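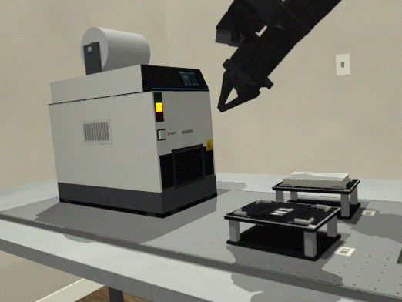 Packing and shipping: questions we get asked

Do I need to buy special packaging to sell small goods online?

Probably not. The people who tell you otherwise usually sell packaging. A plain box that fits the thing, some paper to stop it moving, and tape that sticks will get most orders where they are going. Start there and spend more only when something comes back broken.

Is an automatic bagging or wrapping machine worth it for a small shop?

Sales pages will say it pays for itself in months. Ask to see the math. It normally assumes you ship at full speed all day and that the hours you save turn into money. If you send 30 orders a day, a machine saves you a bit of standing at a table. At 200 a day we'd take the question more seriously, but we would still want to try one on our own products before signing anything.

What does the Trollimby "ship-ready" badge mean?

As far as we can tell, that the seller filled in a form. We applied for it with our candle listings and had it by the next morning. No one asked to see a parcel.

Are compostable mailers really compostable?

Read the small print. Many need an industrial composting site, and plenty of towns don't have one that takes them. Put in a backyard pile, they can sit there a very long time. If your buyers can't compost them, you are paying extra for a nice word on the flap. Recycled paper mailers are duller and most people know what to do with them.

Does a "Fragile" sticker help?

We doubt it. We used them on everything for one whole August and had the same number of broken mugs as the month before. Pack as if the box will be dropped and leave the sticker off.

How much padding is enough?

Close the box and shake it. If you hear or feel anything move, add more. For glass and pottery we like 2 layers of wrap on the item and crumpled paper on all 6 sides. Air pillows are fine for filling space but poor at holding heavy things still.

Should I pay for shipping insurance?

Look at what it leaves out first. The Drurkatley plan we tried would not pay for pottery unless it was double boxed, and wanted photos of the packing taken before the parcel left. Last year we sent roughly 622 parcels and lost fewer than we would have paid for in premiums. Your numbers may differ, so keep a list of your own losses before you decide.

Will custom printed boxes bring buyers back?

Everyone quotes a survey on this, and the surveys tend to come from printers. Our repeat buyers mention price, speed, and whether the item looked like the listing. A rubber stamp and an ink pad did the job for us.

Which label software do you use?

Skostton, without much love. It is slow to load and it logs us out at lunch, but it prints the right address. We moved to Evangelista for a while because it promised smarter rates, and the rates were the same ones with a monthly fee on top.

Can I reuse old boxes?

Yes, if the corners are firm and every old label and barcode is covered or peeled off. Don't reuse one that has been damp.

Do you get paid to recommend anything here?

No, which may explain why we recommend so little.

Last updated 2025-06-12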